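Fultier rotoscope and cleanup plugin, six months in

Quick one between renders. People keep asking in the comments if Fultier is worth it for rig removal and paint work, so this is my review, typed fast, sorry for the mess.

Background: I do cleanup for small commercials and the odd music video. Wires, light stands, boom shadows, logos that legal wants gone. Mostly 4K, mostly handheld, mostly due yesterday. Before this I was on Moroz Paint, which I liked a lot and still have installed. Paid for my own license, full price.

Install and setup

Fine. One installer, one restart. It found my host app by itself. License activation wanted me to log in twice, then it stuck. Default cache folder goes on your system drive, so change that first thing. I didn't and filled the drive on day one.

Panel layout is clean. Shapes on the left, track data on the right, paint tools in a strip you can dock wherever. Fonts are tiny on a high res monitor and there's no scaling option. Squinting by 11 at night.

Tracking

The best part of the package. Planar tracker is quick and it holds on stuff I'd written off. Soft patterned walls, carpet, a tablecloth with some texture to it. Low contrast surfaces used to be an afternoon of hand keys for me. In Fultier I draw a loose shape, hit track, go get coffee.

My test shot was 1,352 frames, one long take, slow push-in on a kitchen counter with a light stand leg in the corner. Tracked all the way with 4 corrections. Moroz on the same shot lost it early and kept losing it.
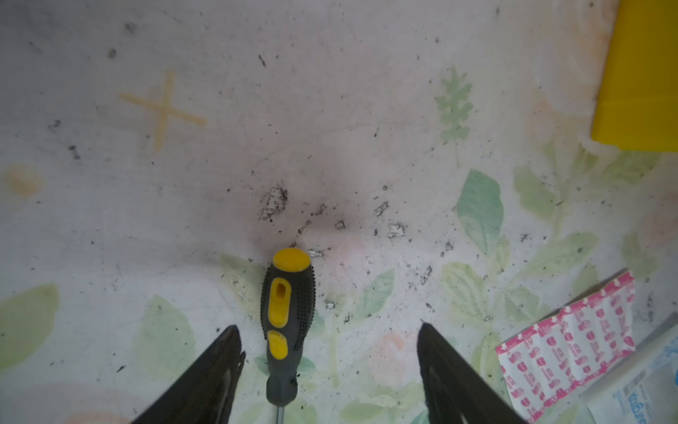 Screwdriver with a yellow and dark grey handle, sooty patterned tabletop.

Where it falls down is motion blur. Fast whip, the shape just slides off and it doesn't warn you. There is a confidence graph but it stays green well past the point where the track is garbage. Don't trust the graph. Scrub it yourself.

Also reflections. Anything shiny confuses it, same as every tracker I've ever used, so no points off.

Roto

OK. Good splines, feather per point, nice hotkeys. Grouping is smart — you can parent a hand to a forearm to a shoulder and the keys carry down the chain, saves loads of time on people walking. Edge snap is a gimmick. Turned it off after the first week, never turned it back on.

Hair is still hair. The demo on the product page makes it look solved. Not solved. I get a decent core matte and then go do the fine edge somewhere else like always.

One real annoyance: copying shapes between comps drops the feather values. Every time. Reported it, got a polite reply, still there two updates later.

Clean plates

You pick a few source frames, it builds a plate and projects it along the track. On locked-off or slow shots it's close to one click. I took a C-stand and two cables out of a living room shot before lunch, and the client didn't send a single note on it, which from that client is applause.

Lighting changes are the weak spot. Clouds moving, a lamp on a dimmer, someone walking past a window. The plate stays the same brightness and you get a patch that sort of breathes against the background. There's a "match exposure" checkbox. It helps a little on slow changes and makes flicker on quick ones. I grade the patch by hand.

Grain matching is really good though. Samples from the shot, reapplies per channel, and it survives compression.
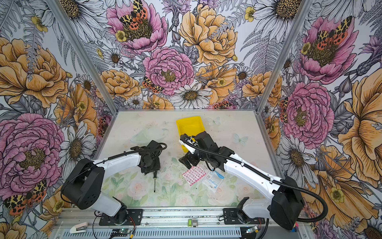
Speed is where I got grumpy at first. Preview is fast, final render is not. The same 1,352 frame shot took 681 seconds with GPU on, and I had to turn off the motion blur option to get that. With it on I stopped watching the clock and went to bed. Memory use creeps up too, so on long jobs I save and restart the host every couple of hours. Not great for something at this price.

Crashes: a few. All in the paint module, all when undoing a long stroke. Autosave caught most of it. The December update seems to have calmed that down, havent had one since, but I've also gotten into the habit of shorter strokes so who knows.

Price

1,280 dollars for the perpetual license, a year of updates included. There's a monthly plan too but I didn't look at it closely. For a hobbyist that's silly money, get Moroz and be patient. For someone billing cleanup every week it pays back fast. Mine covered itself on the second job.

What about Benberg? Tried the trial. Nicer paint brushes, honest to god lovely brushes, but the tracker is slow and the interface hides everything under right click. If you mostly paint frame by frame, Benberg. If you mostly track and patch, Fultier. And Sorkotness I can't speak to, the trial watermark covers half the image and I gave up.

Support

Email only. Replies come the next day or so, from people who clearly know the software. The manual is thin, search is broken in it, and the video tutorials all use the old interface, so half the buttons have moved.

Good: planar tracking, grain, parented shapes.
Bad: final render times, tiny text, that stupid feather bug, paint undo.
Meh: edge snap, exposure matching, hair.

Would I buy it agian? Yes. Grumbling, but yes. If they fix the feather thing I'll bump the score up.

4 out of 5.

Edit: a couple people asked about node licensing. The perpetual license covers one workstation, render nodes are extra. I only run one machine so I haven't tested it on a farm. Check with sales before you plan around it.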